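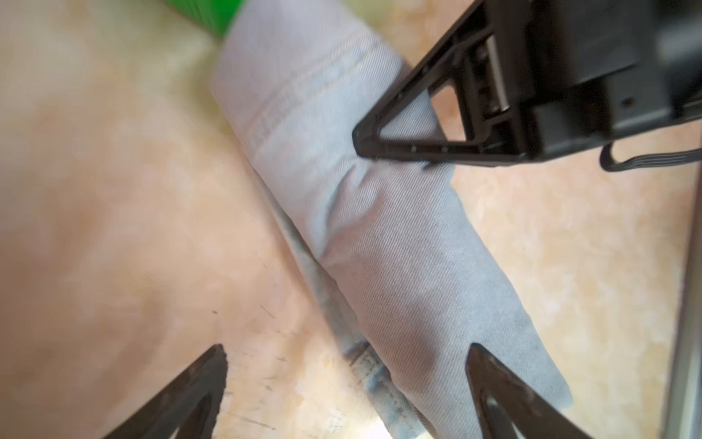

Elisa Mazza wrote in to say that my folding method is fine for shirts and useless for work pants, and that anyone who stores twill in thirds is storing creases. I have spent part of March checking whether she is right. For heavy cloth, she mostly is.

The trouble is thickness at the fold. A thin jersey folded in thirds lies nearly flat after a night under its own weight. Twill does not. It is woven on a diagonal, it is dense, and each fold holds a small hump of air. Stack four pairs and the humps line up on one side, so the pile leans and the top pair slides off when the drawer opens.

Rolling fixes the lean but brings its own fault, and the fault is at the hem. A hem is two or three layers plus stitching, and it will not curve at the same rate as the single layer next to it. If you start the roll at the waistband, the hem ends up on the outside and springs open. If you start at the hem, you get a stiff core and the rest wraps around it without much argument. I start at the hem now.

Procedure, as currently practiced:

Lay the pants on a hard surface. A bed is too soft and the cloth drags.

Put one leg on top of the other, side seams together. Ignore the crease if there is one.

Smooth from the waist down with the side of the hand. Any pinch left across the knee gets rolled in and is there the next morning.

Fold the seat point in so the long edge is straight.

Roll from the hem, firmly for the first 10 inches, then with less tension. Constant tension all the way gives a cone.

Stand the roll on end in the drawer.

My drawer is an Islow, 11 inches deep on the inside, and it takes one row of rolls standing up with a little clearance. The older Stavumley chest in the hall is too shallow for this, so it keeps the T-shirts, which are still folded in thirds and cause no trouble.

A note on marks. Gray smudges on pale cloth show up much better once the cloth is rolled, I suppose from the light falling across the curve. I used to find them at the front door. Now anything smudged goes back to the hamper before it reaches the drawer. Dry dirt along a hem comes off with a stiff brush if you brush with the weave. Brushing across it works the dirt in.

I also tried the Gruteck drawer dividers. They hold rolls upright, but the slots are cut for socks and a pair of pants has to be forced in, so I took them out again after 2 weeks. A shoebox lid cut to length does the same job.

Elisa hangs hers by the cuffs, for the record, and says rolling is a compromise too. I have no rail long enough to test that. If I get one up before summer I will post the measurements.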